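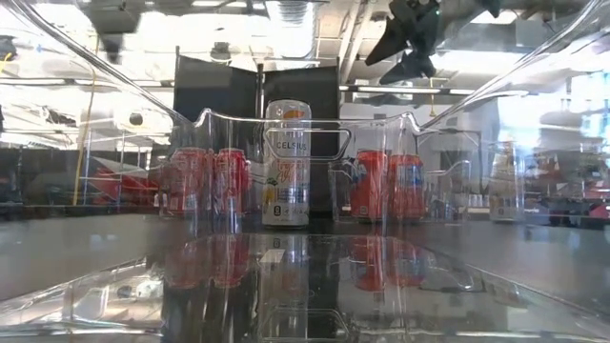 La Celsius en medio y las rojas a los lados, dentro del cajón transparente.

Foro Onutville > Celdas y pinzas > Averías

pinza_torcida
Lunes, 24 de noviembre de 2025
Buenas, a ver si alguien me echa un cable. Tengo una celda pequeña que clasifica latas en cajones de plástico y desde octubre me da el error 3541 (fuerza de agarre fuera de rango) casi siempre con la lata alta y fina. Con las rojas, ni un fallo! La semana pasada fueron 107 paradas y en 19 de ellas la lata acabó en el suelo.

roldana
Eso es la presión, seguro. Bájala y olvídate.

cubomedio
Pues no estoy de acuerdo. Si bajas la presión se te escurre más. Yo miraría la visión - con tanta pared transparente y tanto reflejo, la profundidad sale fatal. ¿Tienes foto desde la muñeca?

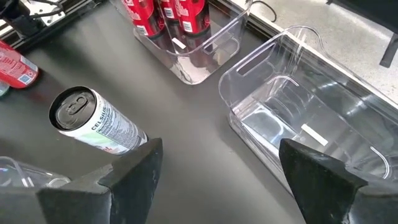
pinza_torcida
Técnico de mantenimiento, Wastex

Ahí va. La fina tumbada, con los dedos abiertos, y el de la derecha tiene la almohadilla algo rozada. ¿Puede ser eso?

roldana
Uf, con esa almohadilla yo no seguiría. Cambia las 2 y recalibra el cero. Y lo de las latas al suelo es tema de seguridad, ponle parada automática.

cubomedio
Cambiarlas sí, pero sigo pensando que es la visión. Prueba con un plástico mate un turno.

pinza_torcida
Vale, pido almohadillas a Sunonmont mañana y pruebo primero lo del mate, que es gratis. Os cuento el resultado por aquí.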